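The Undercard Is the Fight

I have now been a boxing fan for 14 years, and in that time I have stayed awake for maybe half of the main events I paid for. The other half I watched the next morning over cereal, with the result already spoiled by my phone. My body has a hard limit of midnight, and boxing starts its ring walks whenever the last celebrity has found a seat.

So this year I gave up on main events. I bought a ticket for the Javdale card and decided to get there when the doors opened, sit through every single fight, and leave when I got tired. Attendance was announced at 1,388. When the first bell rang, most of those people were still in line for nachos.

The opener was a four-round super featherweight fight between Lucyna Sikora, who came in with three wins and a loss, and a woman from Clurnau making her debut. I had never heard of either of them. By the middle of the second round I was standing up and yelling advice, which is embarrassing when you are one of nine people in your section and the fighter can hear you. Sikora looked over between rounds. I sat down.

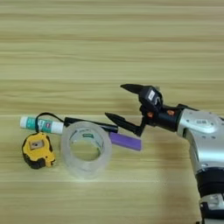 Scoring at ringside is a habit I picked up from an uncle who trusted no judge alive, and I still do it on paper, with a pen, in a notebook. I draw two columns and write something rude beside any round I can't separate. Afterward I rewrite the whole thing cleanly at home, because my 10-9s tend to wander downhill. My card for the Sikora fight says 39-37, with a note beside round three that reads "jab??? where did it go." The judges had it 39-37 too, all three of them, for Sikora. I felt like a genius until the next bout, where I had the wrong guy winning by a mile.

I should say something about that jab. Sikora threw it beautifully for two rounds. It wasn't hard, but it was always there, like a neighbor who wants to talk about parking. Then in the third she put it away and started loading up on right hands, and the debutante from Clurnau walked straight through the gap and hit her about as cleanly as anyone got hit all night. In the fourth the jab came back. Somebody in the corner must have had words.

The second fight was two cruiserweights who leaned on each other for six rounds and looked ready to move in together. I wrote down very little. The man behind me gave a running commentary to his son on how much tougher everyone used to be, and the son ate a pretzel the size of a steering wheel.
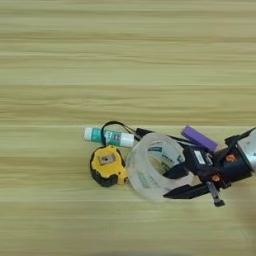 Then came the middleweights, and with them my only real complaint of the night. The house fighter, who goes by Seok on the posters and trains out of the Pakusum gym, was dropped in the first round by a left hook that I felt in my own fillings. He got up at eight, and he did not look like a man who could have told you the name of the building. The referee took a good long look, wiped his gloves, asked him to step forward, and then the bell rang 7 seconds early. I had my watch going. I always have my watch going, I am that person.

Seok recovered and won a decision, and the crowd (by then an actual crowd, nacho line cleared) loved it. I had it a draw. I'm not saying anything crooked happened. Timekeepers are human, bells get hit early in small halls all the time, and nobody in the other corner seemed to complain. But if you'd put that round on a big pay-per-view card there would be 13 podcasts about it by breakfast, and down here it got a shrug and a T-shirt cannon.

I posted a short version of this in April, back when it was fresh and I was crankier, and the bell part got more replies than anything I've written about an actual champion.
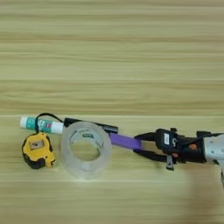 Agustina Palma wrote: I was on the other side of the hall and I also thought the bell was early, but I don't think it changed anything. He had his legs back by then. What bothered me was the fifth, when he held for most of the round and never got a warning. Take a point there and your draw is a loss for him. Also, you are wrong about the cruiserweights, the second half of that fight was great and you were obviously looking at the pretzel.

I was looking at the pretzel. I went back over my notes for the fifth and found the word "hugs" underlined twice, so I'll give her that one as well. I still think the bell matters, though. A hurt fighter on wobbly legs, a guy who wants to finish him, and a few seconds left – that's most of what we pay to see, and it shouldn't depend on somebody's elbow.

I left before the main event, as promised. It was a heavyweight fight and I'm told it ended in the second round, a little past midnight, by which time I was in bed with my shoes still on. Sikora is supposed to be back on the next card, over six rounds this time. If she throws the jab in all six I will buy the T-shirt.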